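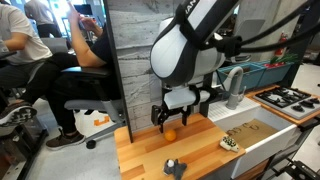 The butcher-block counter and white farmhouse-style sink at the Lulton demonstration kitchen, with toys out on the wood.

A compact kitchen unit with a butcher-block counter has been installed at the Lulton household skills centre, the centre confirmed on 10th December. The unit will be used for teaching bench clearing, toy sorting and storage order to families moving into small dwellings.

The work was carried out by Zoldale, a joinery firm that fits out training kitchens and short-stay accommodation. Gareth Garside, who managed the installation, said the brief called for a counter and a sink close enough together that a person could clear one into the other without taking a step.

"The old setup had the sink on the far wall," Mr Garside said. "Everything that came off the bench had to be carried across a walkway. We got rid of the walkway."

The counter is made up of parallel strips in a mix of honey and tan tones. Mr Garside said the strips were left unsorted for colour at the centre's request. The surface was oiled on site in two passes with a light sand between them, and is to be re-oiled every 160 days while the unit is in regular use. Standing water is to be wiped off at the end of each session, and hot cookware is not to be placed directly on the wood.

The sink has a deep basin and a wide front apron. A gooseneck faucet with a lever handle stands behind it. The ribbed drainboard was fitted at the sink so that small washed items can be set down without rolling back towards the bench. Beyond the faucet is space for bins, one of which is currently stocked with leafy greens for the food storage part of the course.

Fabrication took nine weeks. The budget for joinery and fitting was $1,960, with the sink and faucet supplied separately from the centre's existing stock.

Pauline Pilkington, who wrote the course, said toys were included because they are the most common item found on kitchen benches in the homes her staff visit. The course treats them as a separate category with its own storage rule. A ball goes in a bin with sides. A soft toy goes on a dry shelf, and is kept away from the sink until it has been checked for a care label. A small toy with a hard shell may be wiped down at the bench and put away directly.

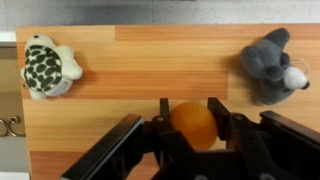 Ms Pilkington said participants are asked to clear from the back edge of the bench towards the front. Objects at the back tend to be left behind otherwise, and a patterned toy on strongly figured timber is easier to overlook than most people expect. The plush turtle used in the course has been missed in several trial sessions, although the green spots on its shell were thought to be conspicuous when it was chosen.

Lighting was adjusted in November following the first trials. The original lamps produced a hard reflection off the fresh oil, and were replaced with diffused fittings. A second change was made to the storage sequence. Participants had been asked to empty the bench completely before opening any drawer, which led to items being piled beside the sink. They are now asked to open the drawer first.

Innes Lindsay, who assessed the trial sessions, said the revised order was slower at the beginning and quicker by the end. He noted that the drawer must be closed again before the basin is used, and that this step was the one most often skipped.

"People are fine with putting things in," Mr Lindsay said. "Shutting it is where we lose them."

The drawer is used for small loose hardware and is taught last. Rings are laid out singly on the drawer floor so that each can be picked up without disturbing the next. Mr Lindsay has recommended a shallow divider for this drawer, and a sample from Fonar is being considered. The centre has not committed to a purchase.
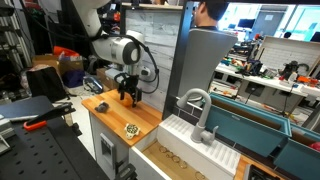 The counter, drying rack and sink area, with gold rings laid out in the open wooden drawer below. The whitewashed panel at the back has a horizontal plank pattern.

The backsplash was given a pale whitewashed wood-grain finish. Mr Garside said a darker sample was considered and returned – it made the counter look narrower, and the centre wanted objects on the bench to be easy to pick out from a standing position. The cabinet under the counter is white for the same reason.

Teal bins were selected to contrast with the pale surfaces. Nadhirah Tambunan, who looks after course materials, said the bins are lifted out and washed after each food storage session. Fresh produce is replaced at the same time. Bins are not to be used for toys once they have held food, and a separate set has been ordered.

Sessions run for roughly 2 hours. Participants work through bench, sink, bins and drawer in that order, then repeat the sequence without instruction. Written notes are provided in large print on request.

A second unit is planned for the Pickering site, using the same counter and basin layout but with the drawer moved to the left-hand side. Zoldale has been asked to quote for the work. Ms Tambunan said bookings for the Lulton unit are being taken at the front desk, and that existing participants do not need to re-enrol.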